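Baking Without Dairy - Notes for Week Three
Handout by Mareike Kröger

Welcome back, everyone! Last time we got through butter and its stand-ins, and I promised we'd get to milk this week, so milk it is. I know a few of you have already been pouring oat milk into everything (good for you), but it does help to know what the milk was doing in the recipe in the first place.

Milk brings water, a little fat, some protein and some sugar. The protein and sugar help with browning, so a loaf made with almond milk will often come out paler than you're used to. Please don't leave it in longer to chase the color - you'll only dry it out. Brush the top with a bit of maple syrup thinned with water instead.

Soy milk is the closest match for protein, and it's what I use for our buttermilk: one tablespoon of lemon juice to a cup, stirred and left for ten minutes. It will look curdled, and you want that.

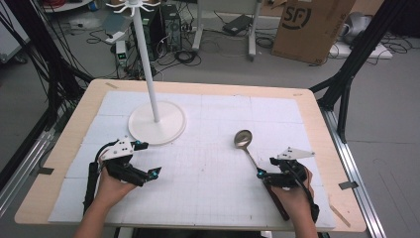
Coconut milk from a can is another matter. It's rich, so I thin it by half for cakes and keep it full strength for custards. For the custard we're making in October, measure 200 grams of it, and warm it slowly.

For next week, bake the plain muffins twice, with two different milks, and bring me one of each. Timo has the spare tins if you need to borrow.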